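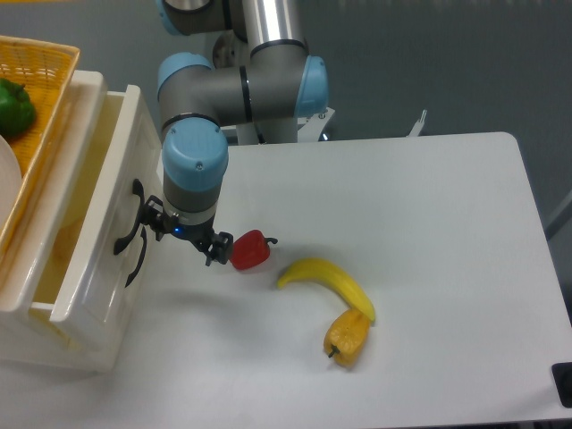
The arm is the easy part to buy and the table is the hard part to build, one member told us on our first evening at Arska, the shared workshop behind the old printing works in Ivlow. A reader from Hamdan wrote the same to this magazine in December, after he had mounted his own arm at home and watched it shake a bench made from kitchen shelves.

At Arska they took this lesson seriously. The group spent 200 hours on the project they call Stulline, and a large share of it went into the table and the base mount. The arm stands at the far edge, so that people can work from the front and still reach the stop button. The top is white, which makes a red bell pepper or a banana easy to find for the vision software.

Why vegetables and fruit? A wooden block is always the same block. A pepper is glossy, it has lobes, and it rolls when a finger touches it from the wrong side. The members wanted a task which a family would understand: take the food from the table and put it away. A white plastic drawer unit with black handles stands on the left, because opening a drawer is the next exercise, and a wicker basket is kept on top of it.

The gripper has two fingers, and its closing force is set in software. The first setting was too strong and several peppers went into the soup. Now the fingers close in 3 steps, with a short pause after each. The approach is also slower than before, and it comes from low over the table with the fingers open.

The budget for the table, wiring and small parts was around 800 dollars. The arm itself came second-hand and is not included in this sum. For builders who want to begin at home, the group recommends to fix the base first, run the empty arm for 60 minutes, and then tighten every bolt again before any food comes on the table.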